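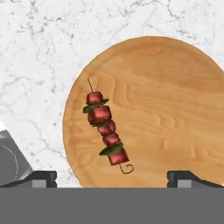 Progress on the mentoring grant, to 24th September. Nine businesses signed up, mostly caterers and cake makers plus a florist in Pernham. Trevor Charbonneau has finished first sessions with all of them – pricing came up every single time. One of the caterers wants to go into wedding grazing tables and had no idea what to charge for setup, so we worked through a quote line by line, down to the big round wooden board on the marble counter, which she had been throwing in for free. Her new quote is out to two couples now.

Spending: $3,869 so far, nearly all mentor hours. The 2,000 set aside for the website workshop is untouched. Venue fell through, Chrysanthi Galanis is looking at Ulla instead. Will confirm when she has a price.

Behind on: the follow-up survey. Questions are written, not sent. Audrey-Anne Fehr has the draft and wants it shorter, she's probaly right.

Going well – the pair-ups. Florist and one of the cake makers are sharing a stand at the March bridal fair and splitting the fee.

Need from you: ok to move the workshop back, and a yes or no on paying milage for mentors. Receipts to follow seperately.

Tanner Morin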